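2022-12-05

# Worktable and block set, bay 11

Gallery page for the Skalance fit-out at Gastmont. It covers the tabletop and the colored wooden blocks that are used on it for sorting and stacking work. Captions are short. Part references are to the Tidel order sheet, where the table is item 22 and the blocks are item 23.

The tabletop was ordered in white with a wood-grain surface. The first choice was plain white. A plain sheet was tried in the neighboring bay and returned, as it showed glare from the ceiling lights and every fingerprint. The grained version costs slightly more and wipes down with a damp cloth and mild soap. No solvent, no scouring pad. The grain is shallow enough that a small block stands flat on it in any position, checked with a feeler gauge at the corners and the center before the table was signed off.

## Tabletop, clear area

White surface, faint fine ridges in the grain, strongest near the middle of this view. Grain runs on the diagonal as seen from this side.

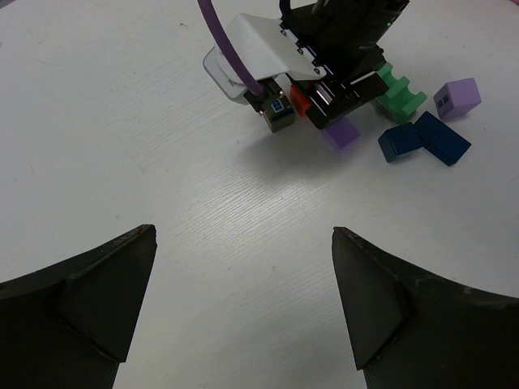
## Surface care

- Wipe along the grain, then across it. Dust settles in the ridges and one pass leaves streaks.
- Dry with a lint-free cloth before blocks go back on the table.
- Do not mark the surface with pencil. Graphite stays in the grain. Use low-tack tape for any layout lines and lift it the same day.
- Report dents and chips on the bay sheet. Small ones are left alone. A raised edge that can tip a block is filled and sanded.
- Cables stay off the work area. Tie them back before cleaning and check the ties again afterward.

## Blocks

The set is wood, painted in some colors and left brown in others. Thevar supplied the full lot of 134 blocks for all bays, packed by color. Blocks are issued to each bay from the lot and returned at the end of December for inspection. The inspection looks at corners, flatness of the faces and paint wear, in that order. A rounded corner matters more than a scratch: it changes how the block sits against its neighbor, and a stack goes out of line after a few layers.

Brown is the color most often reordered. It has the best contrast with the white top after dark blue, and it hides handling marks better than the lighter colors. Lavender-purple was added to the order later. Under the older warm lamps it was hard to tell from gray, so the lamps over bay 11 were changed to a neutral white before the blocks were issued.

Small brown block, held between two dark fingers over the table. Lavender-purple block to the right, with the corner of a dark blue one. 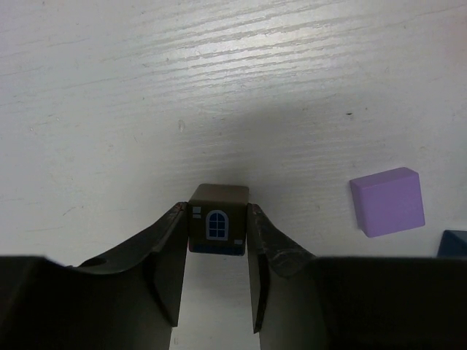 Paint thickness is the other thing to watch. The first painted samples had two heavy coats and came out oversize, which made them stick slightly in the storage tray. The supplier went to one primer coat and one thin color coat. Those fit the tray and slide out when it is tilted. Brown blocks have no such problem and can be stored in either tray.

Blocks that have been dropped on the floor go in the reject box until they have been looked at. Most go back into use. The ones with a crushed edge are kept for tray fitting, where the edge does not matter, and are marked on one face with a dot of black paint so that they do not return to the working set.

Trays and lids are on a separate page, along with the label sheet for each color. The tray drawing still shows the old slot width and will be replaced when Tidel sends the corrected sheet.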